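**Ticket 14: face masks tangling in the blue bins**
Site: Larnanside store room
Status: reopened

**Reported:** Ear loops catch on each other, so taking one mask brings out 3. Asked for deeper bins from Skullen.

**Reply, 9:40:** Not convinced depth is the problem. Masks were turned pleats up, loops tucked under. Closed.

**Reopened, 2:15:** Tucking lasted two refills. The Drosunitz sheet says loops "settle on their own" — I'd like to see that happen once. Deeper bins won't help either if the loops still end up on top.

**Next:** Try a half stack, loops all to one side. No order to Skullen until that's been tested.
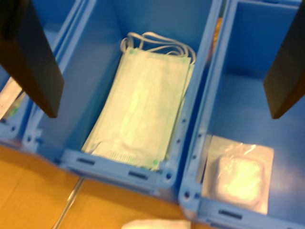 Center bin, loops up over the top edge of the masks. Bagged white pad in the bin to the right.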